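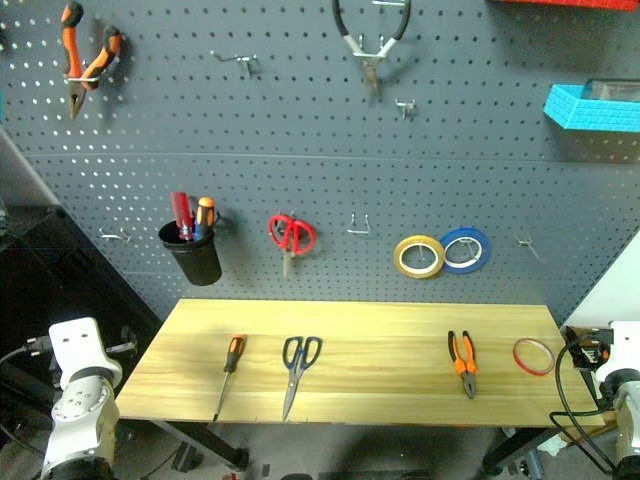 ## 4.2 Hanging things up: what the pegboard did to our tidying

Figure 3. Part of the metal pegboard behind the narrow table, with pliers, scissors, a tool cup and several empty hooks.

I'll start with the hooks that have nothing on them, as they turned out to be the part of the study I enjoyed most. When I first wrote up my plan for the Clesovel workshop I treated an empty hook as a gap in the data. A tool was out, or lost, or in somebody's pocket, and that was all I had to say about it. By August I'd changed my mind completely. Look along the board in Figure 3 and there's a bare hook near the hanging pliers, and more of them lower down, and people at Clesovel read those the way you'd read an empty parking space (one regular told me she could tell how busy the evening had been before she'd taken her coat off).

Across the whole study I logged 3434 returns, meaning any time a hand tool went back to the board, to a bin or to a drawer. I compared the first 700 at Clesovel with the first 700 at Fultell, where everything still lives in drawers under the bench. At Clesovel, 464 of the 700 went back to the very same hook or cup they'd come from. I can't give a matching figure for Fultell, and I did try! A drawer doesn't really have a "same place" in it, so all I could record was whether the tool reached the right drawer, and I don't think it's fair to set the two side by side.

Scissors and pliers behaved quite differently, which I hadn't expected. The scissors with the red handles hang by their loops, and people put them back almost without looking - I watched one man do it while arguing about paint. Pliers are fussier. The orange and black pair in the figure hang with their jaws down and one handle sticking out to the side, and if you're in a hurry it's easy to get them on crooked. My notes are full of pliers being hung, nudged, taken off and hung again. A few people gave up and dropped them in a bin.

Bins were a sore point in general. The board has a light-blue one and a red one as well as the hooks, and in the interviews I asked everybody what the bins were for. I got nearly as many answers as people. "Small stuff" was the favourite, followed by "whatever won't hang". Deng (2019) calls this sort of container a soft place, somewhere that will take nearly anything without complaint, and I've borrowed the term here as it fits so well. The tapered black cup is softer than a hook and harder than a bin, I'd say. Things stand upright in it with their handles showing, so you can still pick one out by colour, but there's no fixed spot for each of them and nobody minds which way they lean.

I should own up to one muddle in the coding. For the first few weeks I counted a move from one hook to another as a return, and then I decided it was rearranging and ought to be kept apart. I went back through the early sheets on 2/19/19 and recoded them using the Rito scheme, which has a separate heading for it. The figures above are the recoded ones.

Nobody at Clesovel had drawn outlines round the tools, and I asked about that too. Opinion was split. Some members wanted outlines badly, and others said they'd make the place feel like a school, and a couple pointed out (quite rightly) that the holes are there so you can shift the hooks when you get a new tool. I come back to the outlines in Section 4.3, along with the drawers at Fultell and the business of the missing tape measure.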